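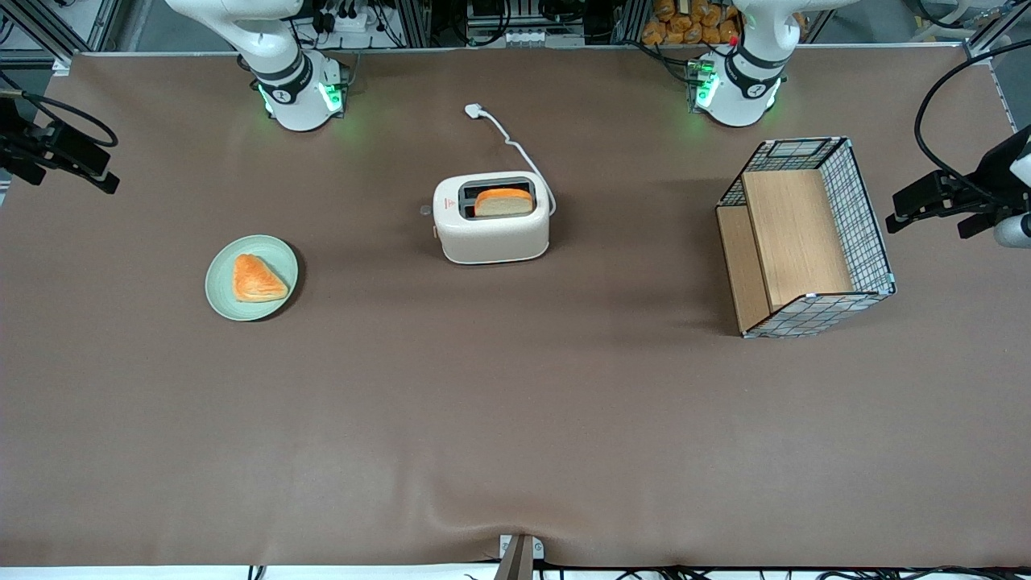 Holent Kitchen Kit: your questions

What do I get in the box?
Two arms, both bases, the cables and my setup guide. The table and the food props are up to you. I like a plain brown cloth on top, with a toaster, a plate and a wire basket to start (any pop-up toaster is fine!).

Do I need to know how to code?
Nope! The Murlow app handles the basics, and I wrote 6 starter tasks you can load right away. Bread into the slot is my favorite.

What do the green lights on the bases mean?
Powered up and ready. If yours stay dark, check the plug first, then write me.

How long is the warranty?
It's 52 weeks on the arms, 100 days on cables.

Do you ship outside Figueroa?
Yes, though it can take 2 weeks longer.

Can I add the Idura gripper later?
Sure, it bolts right on. I'll have more in stock in August.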